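Tistolport Household Storage and Reuse Survey - Data Card

Version 8

Summary

This data set records how households in Tistolport and Koltville store, sort and discard everyday goods. It contains 1353 completed responses to a mailed questionnaire, together with a codebook and a table of neighbourhood weights. The data set is maintained by the Kuroda Centre for Household Studies. Enquiries should be directed to the data steward, Urmila Vishwakarma.

Contents

responses.csv - one row per household
codebook.txt - variable names, permitted values and question wording
weights.csv - post-stratification weights by neighbourhood
changes.txt - record of corrections between versions

Collection

Questionnaires were mailed in July to addresses drawn from the municipal property rolls. Apartment buildings were sampled by unit. One adult in each household was asked to respond on behalf of all residents, and forms could be returned in English or French. A reminder card was sent to households that had not replied.

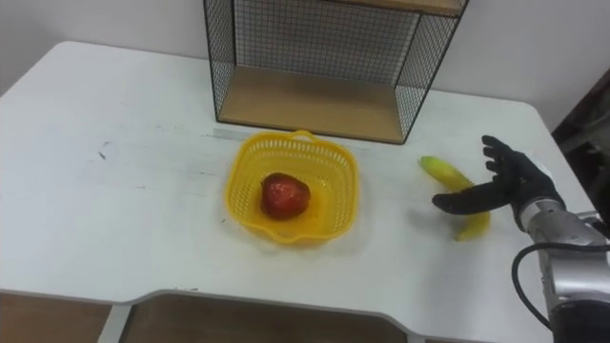

Returned forms were keyed twice by separate clerks and discrepancies were settled against the paper original. Forms with fewer than 10 answered items were excluded. No telephone follow-up was undertaken.

Variables

The file holds 16 substantive variables. Those beginning with st_ concern storage (closets, shelving, garages, rented lockers), those beginning with ru_ concern reuse and donation, and those beginning with dw_ describe the dwelling. Open-ended answers have been coded to categories and the original text is not distributed.

The variable st_open records whether goods are kept mainly on open shelving or behind doors. Respondents in Koltville interpreted "open" inconsistently in the first mailing and the wording was revised; affected rows carry the flag st_open_w1. Baskets and bins are coded under st_small regardless of material.
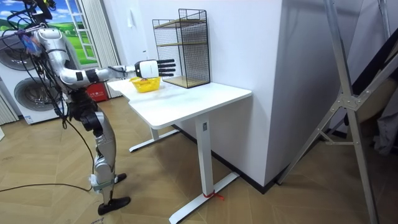 Small yellow plastic basket at a white desk.

Missing values

A blank cell indicates that the item was skipped. The value -8 indicates that the item did not apply, as with garage questions for apartment dwellers. These should not be combined in analysis.

Known limitations

Renters are under-represented in both municipalities. The weights correct for this in part, but estimates for basement suites remain unreliable. Colour-coded bin programs differ between the two municipalities, and ru_sort should not be compared across them.

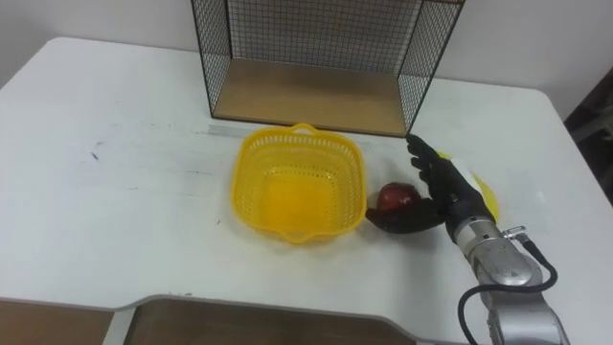 Wire mesh shelf with a light wooden base board.

Access and licence

The files are available for non-commercial research through the Hotonine repository. Users must agree not to attempt to identify any household. Derived tables may be published provided that cells with fewer than 10 households are suppressed and the version number is cited.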